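About Dinsa

Dinsa gathers hand-collected examples for learning systems. Our customers build machines that are meant to pick things up, put them down, open them and close them, and those machines learn from recordings of people doing the same jobs. We make the recordings. We don't build robots, and we have never promised that anyone's robot will work.

We started in Harham with 2 grippers and a spreadsheet. The claim going around then was that if you collected enough, the rest would take care of itself. Some of us had already worked on a project that believed this, and we had watched a very large pile of examples produce a machine that could fold one towel, in one room, before lunch. So we are careful with the word "enough."

What we do

A customer sends us a task. We try it by hand for a morning and usually write back with questions, because most task sheets leave out where the object starts and what counts as a failure. Then our collectors record it in shifts of 60 minutes, with a break before the next one. Tired hands make sloppy examples, and a model will copy sloppiness as gladly as anything else.

Roughly 30 percent of what we record is thrown out. Customers sometimes ask us to bring that down. We could, by looking less closely.

What we don't claim

We don't say our examples cover the real world. They cover the rooms we worked in and the people we hired. Hagos Ejigu, who runs review, puts a page of known gaps in every delivery - left-handed grips are still thin, and so is anything involving wet dishes. A few buyers have told us the page makes us look bad. It stays in.

We also don't sell by the hour of footage. Hours are easy to produce.

Where we work

Most collecting is done in our main room in Dridstead, with a smaller site in Jatden.

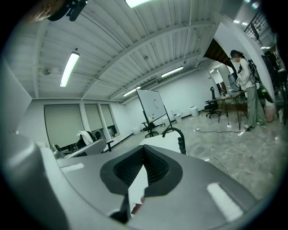 Abrehet Wolde
Head of Collection, Dridstead

Abrehet trains new collectors and signs off on every task before it opens. She came to us doubting that hand-held collection would carry over to a real arm, and she still asks for the test results each time a customer says it did. We have 9 such reports on file. She considers four of them convincing.

New collectors are taken on in June. Write to Selamawit Bogale at the Dridstead office, and please say what kind of handwork you have done before - sewing, kitchen work and repair all count.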